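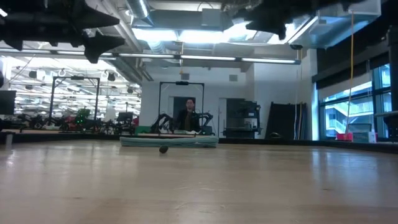

A pale wooden tabletop with one small dark object on it.

The case for the bare table

Shared work tables fail by accumulation. At Kelby we measured ours in July: 3000 mm long, of which 1000 mm could be used. The rest held chargers, mugs and post. Shelving was proposed. I opposed it, and still do. Shelves fill, and the surplus returns to the table.

A better rule is one object per task, cleared at the end of each session. Scuffs in the surface are acceptable wear. Storage is a separate problem and belongs against a wall, as the Mumholm office has arranged it for 2 years.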